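New worktop and wallpaper for the Allmont tea room

We have our kitchen corner back at last! If you've been in for a cuppa since March you'll know we've been making do with a kettle on a trolley in the hallway, and I'm very happy to say the trolley has gone back to the store cupboard where it belongs.

The old worktop came out first. It had served Allmont for 19 years and had a burn mark by the sink that everyone blamed on everyone else. We'd put aside 3000 pounds for the whole job and I did wonder if we'd have to pick between a decent worktop and doing the walls, but we came in 87 pounds under (that's gone on new mugs – the chipped ones are free to a good home, ask at the desk).

You lot chose the finish. There were 4 samples from Velerar propped up by the door for a fortnight, and the one called Lodhi won by a mile. It's the stone-patterned one, all cream and tan and pale grey swirls with a bit of blue in it, and there's a little patch of rusty orange veining that I've grown very fond of. I was rooting for the plain white myself, but I'll admit I was wrong. Crumbs hardly show on it – good news for the biscuit crowd, less good for whoever is wiping down.

The wallpaper is from Pedia and it's not shy. Big pink roses, blue leaves, ferns, little flowers down near the worktop, all in a sort of watercolour style on white. A few people have told me it's a lot for a small room. Maybe so, but it cheers me up every morning at half past eight when I go in to fill the urn. There's a slim silver trim down the corner where the two walls meet, so the paper shouldn't get scuffed there the way the old paint did.

Still to do: a couple of shelves, a hook for the tea towels and a proper sweep along the back of the worktop, as there are a few dark bits sitting in the corner joint.

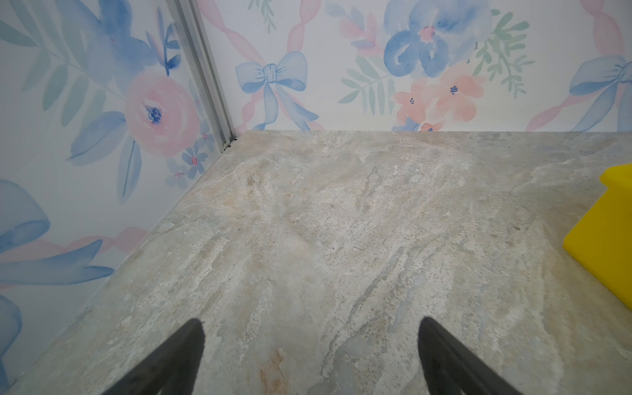 Using the new worktop

Please put a mat under anything hot, and wipe up tea and coffee before you go. The tea room is open whenever the front desk is.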